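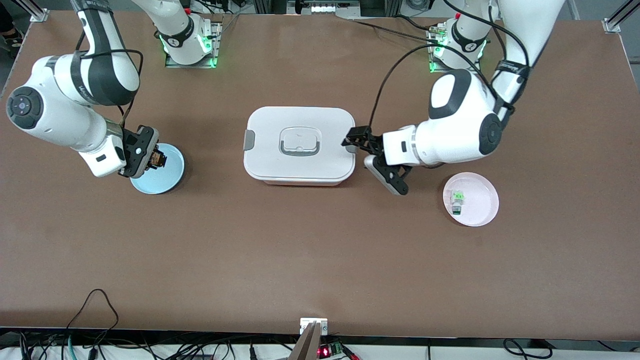 Losach sets out service routine for two-arm cell at Skandcombe

September 6, 2023 – Losach has issued the maintenance schedule for Yeoman, its two-arm tabletop cell at the Skandcombe workshop. The schedule replaces the interim notes used from June.

Gripper fingers are checked for play after every 80 hours of running and changed as a pair. Cable runs along each arm are inspected at the same stop. Wrist cameras are recalibrated after any finger change – a job of almost 6 minutes per arm. 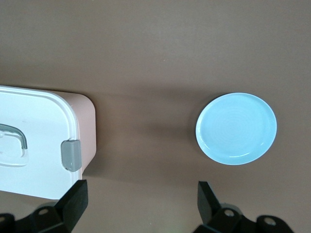 Wrist view, gripper open, with lidded container and blue plate.

Spare fingers and brackets are held at Grimside, where Losach has kept its parts store since 1994. Orders are sent out within five working days.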